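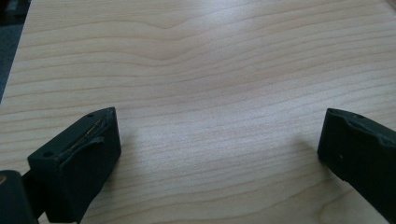
Figure 3. Pale wooden tabletop with a glare patch across the middle. The grain is straight towards the lower half and rises to a wavy peak higher up.

4.2 What people said about the pale tables

I went into this part of the study thinking I'd be writing about table height. Height was what the Prendergast reading room had asked me to look at, and it was what I'd built most of the June interview sheet around. But people kept wandering off the question and on to the wood (and I let them, which my supervisor still teases me about). Of the 178 people who sat down with me, 139 brought up the look of the surface before I'd asked them anything about it. So it gets its own section.

The table type in Figure 3 is the one I've been calling "pale" all the way through. Look at the grain first. Lower down, the lines are fine and close and run along nicely together, and then towards the upper middle they start to bend and lift into a soft peak. Further up still they spread out and go wider. I'd walked past tables like this for years and never noticed any of it! Once one reader at Soltgate had called it "the hill", though, I couldn't stop seeing hills, and I ended up using her word in my own notes.

People who liked the hill really liked it. They told me they followed it with a finger while they were thinking, or lined a notebook up with the straight part underneath. One man said he always chose a seat where the pattern was on his left. A smaller group found it distracting and said they'd sooner have a plain painted top, or a cloth over the whole thing. I had half expected the split to go by age, and I looked for that quite hard, but I couldn't find it in my interviews. How long someone usually stayed seemed to matter more, with the long sitters being the fonder ones.

Then there's the glare, and here the feedback was much grumpier. You can see in the figure how the bright patch takes the colour out of the wood, so that the peachy beige goes nearly white-grey in the middle and comes back warmer towards the sides. The grain is much easier to make out in the near part. Readers described this to me as "the fog", "the bleached bit" and, my favourite, "where the table goes missing". Several of them said they put their paper over the bright area without really deciding to, and then found they were leaning over more than they wanted to.

Clem Baxter, who read an early version of this chapter, asked whether a faint sheen like this one is enough to bother anybody by itself. It's a fair question and I can't settle it with interviews. What I can say is that the complaints at Nindo, where the tops are darker and quite dull, were about wobble and chair noise and hardly ever about light. Sornine has both sorts of table in the same room, and the people there talked about the pale ones as lovely to look at and tiring to write on, sometimes in the same breath.

I come back to the lighting in Section 4.3, with the seating plans for all 4 rooms. The remarks about height, such as they are, have gone into the appendix.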